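Trurbridge Towel Folding - README and data card

What a laundry floor learns when two arms join the folding line 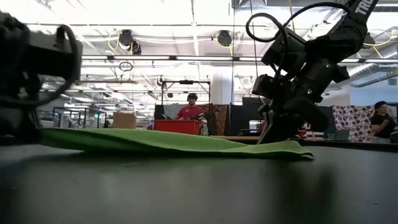
The Trurbridge set grew out of a question we kept hearing at the Polach laundry: if arms take over the towels, what does everyone else do all day? We had plenty of papers on cloth handling and almost nothing on the people standing next to it. So this release holds both, the folding episodes and the written shift notes from the people who taught the arms to fold, and I'm really happy to finally put it out!

What's in it

1,223 folding episodes, each one towel from spread to folded, or to wherever it ended up
161 shift notes, typed by the operators in their own words
A short glossary of the floor terms used in the notes (a "runner" is a towel that slides away when you pinch it, a "ghost" is a fold that opens again by itself)
Success labels given by the operator at the station, then checked by a second person

Failed episodes are kept in on purpose. Please don't filter them out before you've looked at a few - the recoveries are some of the best material we have, especially the ones where an operator backs off, smooths the near edge and starts over.

Who did the work

All operators came from the folding and sorting crew at Polach. They were paid their normal rate while training and recording, and time at the station counted toward their regular hours. Everyone could read their own shift notes before release and ask for changes or removal. Four notes were removed that way and aren't part of the total above.

Tove Holst ran the station schedule and wrote the labeling guide. Yhon Ríos came over from sorting in February and ended up rewriting most of the grasp instructions, which got a lot shorter and a lot better. His rule for corners (pinch low, lift late) is now the first line of the guide.

What changed on the floor

The notes are worth reading even if you never load an episode. Early on they're mostly about sore wrists and stubborn towels. Later they turn into something closer to shop talk: which fabric is worth teaching next, how long to let an arm struggle before stepping in, whether the person minding two stations should be paid more than the person folding by hand. (The pay question was settled at Polach with a new grade for station operators. It was not settled quickly.)

Some people loved the move and some didn't. Several notes say that folding by hand left room for talking, and that watching an arm takes more attention than it looks. We changed the rotation after that, so operators now swap between station work and hand sorting twice a shift. I'd point anyone planning a similar rollout straight to those notes.

Known limits

One laundry, one crew, towels only. No sheets, no fitted anything.
Dark towels are rare, and models trained on this set do poorly with them.
Shift notes are in English and Spanish. Translations were done in house and are marked "tr" in the language field.
Episode numbers 10 and below were recorded before the labeling guide existed. Treat their labels with care.

Loading

Episodes are grouped by operator code, then by shift. Notes sit in a separate folder and share the same codes. The Antoniadis loader reads both; set notes to true if you want them joined to the episodes. Without it you get the episodes alone.

Corrections and questions go to the tracker, under the label "towels". Notes from other laundries are very welcome there too.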